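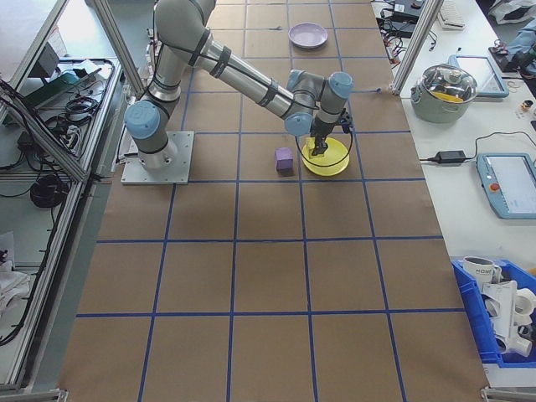 # About the Costigan workshop

Costigan is the test workshop of Tomodard, a firm of 29 people. We set up robot arms to pick, sort and place small goods, and we run them for long enough to find out where they fail. Most of our customers pack food or parts by hand and want to know what an arm can be trusted with.

## The cable fault

We changed the way we work after a fault in January. An arm was halfway through a long run of placing cubes on plates when its gripper cable, which had been left with too much slack, caught on the rim of a bowl. The arm carried on to its next position and pulled the connector out. The gripper opened, the bowl went on the floor and the software logged the move as complete. It then ran 104 more moves with nothing in its fingers before one of our staff pressed the stop.

No one was hurt. The part cost very little, but the false log worried us.

## What we do now 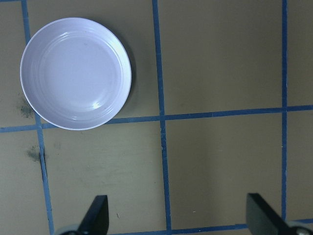
Every run starts with slow passes over the work surface, with the fingers open. The gripper has to report its finger position at each stop, and if a report is missing the arm halts within one move. We also check cable slack by hand at full reach – both arms, every morning before 8.30.

Two arms never share a square of the grid unless the run sheet says so. The Merko checking software, which we wrote after the fault, holds the second arm back until the first has cleared.

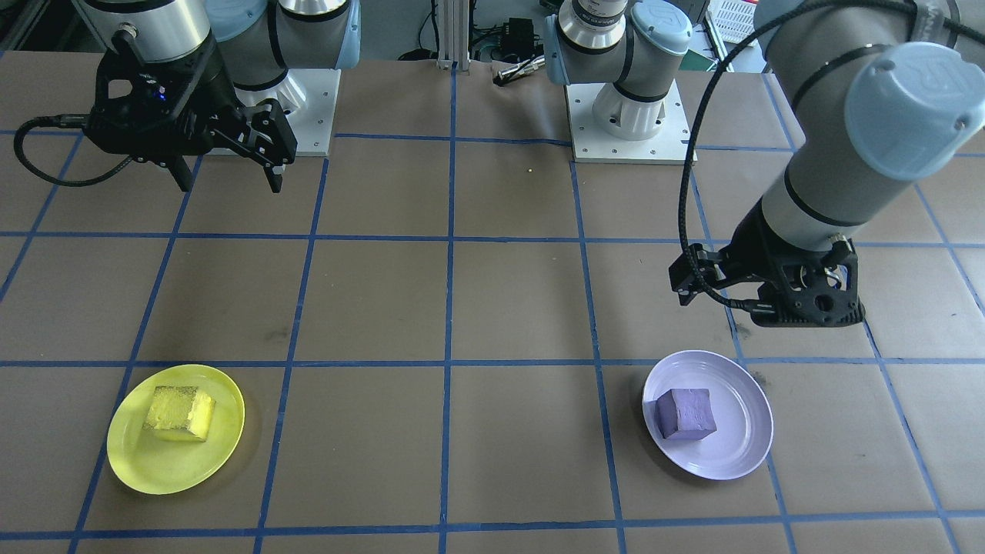
*Cubes and plates on the two-arm table.*

Since the change we have logged 1,581 runs. The checks halted 138 of them, mostly for missed grips, and each halt is written up and sent to the customer with the results.

## Visiting

Costigan is on the ground floor of the Cleretti building. Visitors are welcome by appointment and will be shown the stop buttons first.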